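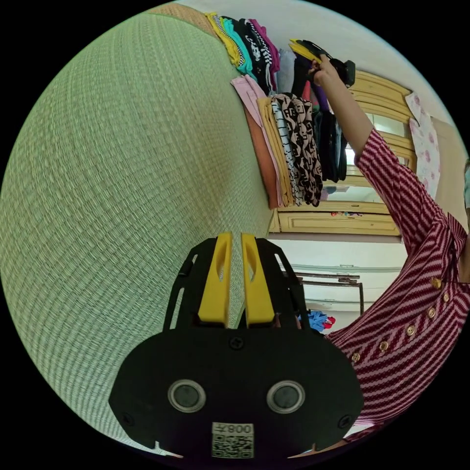

Bultament

Bultament is software for turning hand-held gripper recordings into data you can train on. It reads the video from each gripper, works out where the fingers were at every moment, pairs left and right devices, and writes the result in a form your training code can load. It runs on a single Linux workstation and does not need a network connection once it is licensed.

Current version: 3066
Licence: per workstation, yearly

What it does

Import. Plug in the cards or point Bultament at a folder. Recordings are grouped by session using the device label and the clock on each unit. Mirrored labels are read without any setting being changed.

Tracking. The tracker was written for strongly curved fisheye views and works on the full circle, right out to the rim. Homes are harder than labs: patterned bedding, glass cabinet fronts and people walking past all cause trouble for ordinary visual odometry. Bultament keeps a separate map of what is fixed and what has moved, and drops points on cloth as soon as they start to shift.

Finger state. Opening width is measured from the coloured fingers in the video, so no encoder is needed. Yellow and orange finger sets have profiles supplied. For other colours, run the short calibration under Tools — it needs 14 open-and-close cycles.

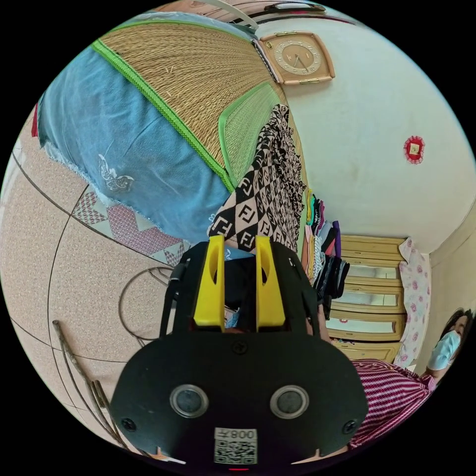 Segmenting. Long sessions are split into reach, grasp, carry and release. The splits are suggestions and can be dragged on the timeline. Soft items are the weak point of most segmenters, as the fingers may close on a fold well before anything lifts. There is a Cloth preset which waits for the fabric to move with the fingers before it marks a grasp.

Face blurring. On by default. It also handles faces that are turned on their side, wearing a mask, or only partly in view. The original video is left untouched unless you tick Overwrite.

Export. Zarr, HDF5 or plain MP4 with a CSV of poses. Both hands are written on one clock.

What's new in this version

Relocalising after a fast wrist turn no longer restarts the map.
The timeline opens sessions of up to 600 episodes without paging.
Left and right can be swapped after import, with labels kept.
Fixed a crash when a card held an empty folder.
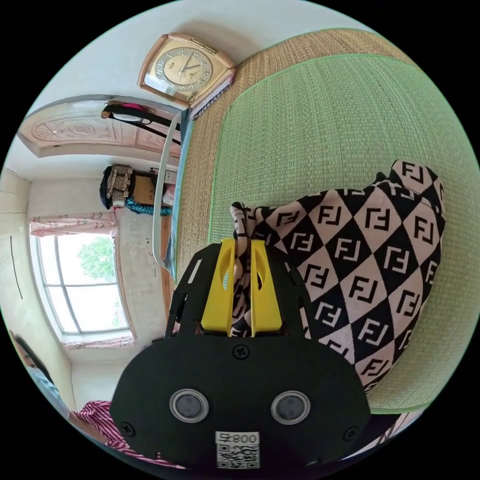

Checking the results

Each episode gets a tracking score and a finger score. Anything below your threshold goes to a review list, where you can keep it, trim it or throw it out. Keyboard shortcuts cover all of this. Silvia Šimek, who wrote the review screen, has put a short guide to the scores in the Help menu.

Requirements

Ubuntu 22.04 or later
32 GB of memory
NVIDIA card with 8 GB or more
Disk space of three times the size of your raw video

Works with

Jurčo planner, from its December release
Donov viewer, for replaying poses on an arm model

Ordering

Bultament is sold by Clumness. The yearly licence is £2000 per workstation and includes updates and email support. Teaching licences are available on request. A trial copy has every feature but stops exporting after 14 days — projects made with it open normally in the full version.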